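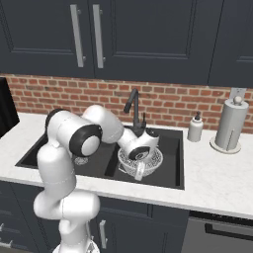 How do I know which gripper to buy for my arm?

Borrow two, give them the same dull job, and keep the one that annoys you less. If you can't borrow two, ask us, as we have a cupboard full of them and very little shame about which ones we regret.

About Cillmont

Cillmont tries out grippers, arms, cameras and controllers for people who would sooner not find out the hard way. We began in Ratham with 2 arms and a kettle. The kettle has been replaced more often than the arms, and has had better reviews.

Most of our work starts in simulation. A simulated mug costs nothing to drop, and we have taken full advantage. Kitchens are our favourite test ground: a sink has walls in all the wrong places, a colander has a rim that no finger likes, and a mug will lie at whatever angle suits it least. Every gripper we look at gets 2,000 simulated tries before we let it near real crockery in the Cunberg workshop, where breakages come out of the biscuit money.

We then write it up. Our reports run to 30 pages, of which customers read the table on page 2, so that is the page we take most care over. It says what the gripper picked up, what it wouldn't, and how long we spent swearing at the controller software.

We don't sell hardware and take no commission from those who do. This has kept us honest and in modest offices.

Our longest-running customer is Hauksdóttir, who make washing-up equipment for canteens and send us a new set of fingers every June. Some have been very good. We have told them about the others.

Visits are welcome by arrangement. Bring your own mug, preferably one you dislike.

Page updated 2026-02-28

Shares: 30 | Comments: 2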